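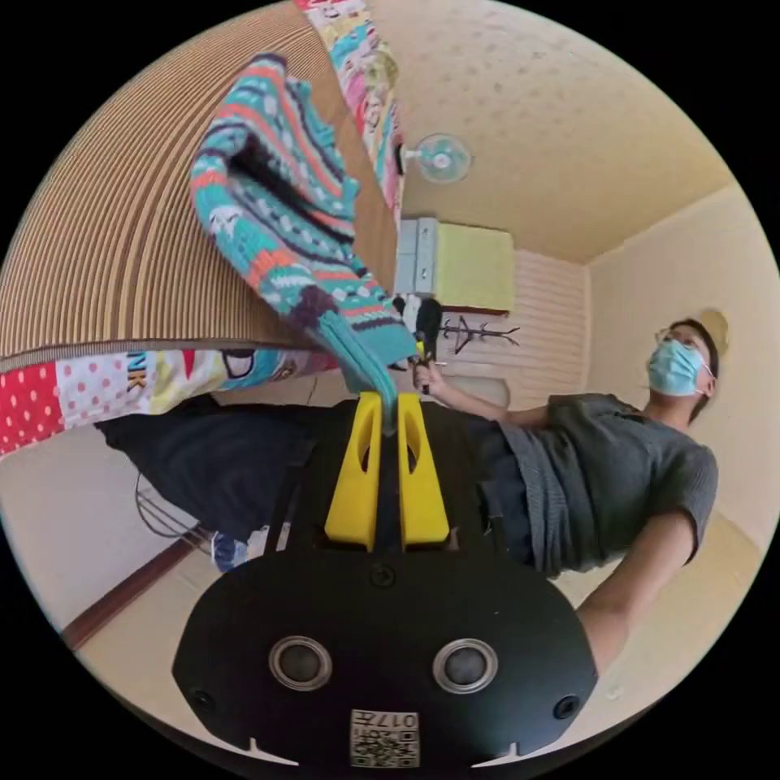 Sweater folding, handheld collection - Dec 28, 2023

Setsuko on grippers, me on logging. Obed in after lunch to pull the cards and check sync.

Goal was to finish the knitwear block for the Bamo set before we change mats. Got 46 demos recorded, 7 thrown out, so 39 to go up. That's short of what I wanted but the last batch is much cleaner than the first.

Setup
Two handheld grippers, left and right, yellow tips on both. Striped mat on top of the patterned cloth, same as the T-shirt block. Garment for this set is the teal patterned sweater with the bands. Fan left off during takes after the first few - it was moving the hem of the lighter tops in April and I don't want to find out the same thing about sleeves.

Procedure as run
Start from a random drop. Operator lifts the sweater by the shoulders, lets it fall, then waits for my call. Sleeves in first, then hem to collar, then a half turn and square up. Both grippers have to open fully and clear the garment before the end marker or the trimming script eats the release.

Notes on grasps
Cuffs are the hard part. The ribbing is thick enough that the jaws will hold it well if you take it right at the tips, but if the operator goes in deeper the cuff bunches between the jaws and doesn't come out cleanly on release. Setsuko settled on tips only, with the jaws closed slowly, and the second gripper on the hem to keep the body from dragging. We should write that into the operator sheet. Earlier takes have a mix of both styles. I tagged the deep ones "cuff_deep" and left them in for now. Obed would drop them. My feeling is the policy needs to see a few bad grasps recovered, but I'd cap it at 2 per batch.

The knit also stretches. When both grippers pull at once the sleeve comes out visibly longer than it went in and the fold line wanders. Asked for slack between the hands on every take after the break.

Discards
Most were tracking loss on the left unit when it passed close to the operator's body. One was me calling start too early. One had a cuff still hooked on a jaw at the end marker.

Sync
Left and right streams drifted by 19 ms on the longest take. Under the limit, but it was smaller on the T-shirts. Obed thinks it's the card in the left unit and has swapped it for one of the Milell ones. Compare on the next session before blaming anything else.

Wrist fatigue is real on these longer folds. Setsuko asked for shorter batches with a proper rest in between, and the path lengths back her up - the last few takes before each break are noticeably jerkier. Will halve the batch size.

To do
Upload the keepers and get the labels to the Cieślak folder.
Add tip grasp and slack rule to the operator sheet.
Find a second sweater in a plain colour, similar weight. The model could easily be latching onto the pattern.
Clean the jaws, there's fluff building up on the pads.
Ask Indamex about spare screws for the front plates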